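Plerkaro Modular Sofa: Owner's Guide
Section 4. Joining the Pieces and Living With the Result

Before you start

Read the whole section once. People who skip this step tend to meet us later, on the phone.

You will need the bag of connectors marked C, the short wrench, and a second adult who is still speaking to you after Section 3. Leave the feet on. Do not use a power driver. It will strip the brackets, and the warranty takes a dim view of it.

Joining the seats

1. Stand the two seat bases side by side on a flat floor, brackets facing each other. If your floor isn't flat, slide the felt pads under the low corner until the rocking stops.

2. Lift the right-hand base 40 mm and lower it onto the left-hand bracket. You should hear one click. Two clicks is fine. A crack is not a click.

3. Tighten both connectors by hand, then give each a quarter turn with the wrench.

4. Push down hard on the joint. If it opens up, go back to step 2 and try to be gracious about it.

CAUTION: Keep fingers out of the gap while lowering. The bracket has no opinion about whose they are. 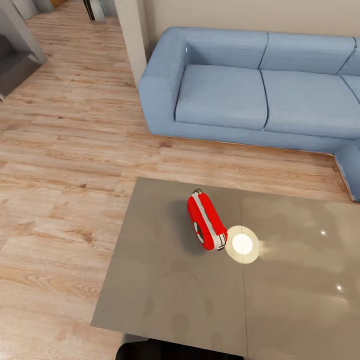 Fitting the covers

5. Turn each cover inside out, put your hands in the far corners, grab the cushion by its corners and flip the cover over it. This works the same way as a duvet, and is just as dignified.

6. Close the zipper slowly and tuck the pull into its little garage. Zippers face the back or the floor. If you can see one from the television, start over.

7. Press the cushions into place and leave them overnight. They travel from our Plutham warehouse squashed flat and need time to forgive us.

NOTE: Covers in the Arruda and Cillness fabrics wash cold, separately, and dry on a line. A hot dryer will give you a very nice set of covers for a smaller sofa.

Weight and wear

The assembled two-seat unit holds 600 lb, spread across the seats. The arm is for elbows. It is rated for 137 lb, a figure we arrived at by testing and would prefer you didn't repeat.

Retighten the connectors after the first month, then every November. For spare connectors, order part 1230.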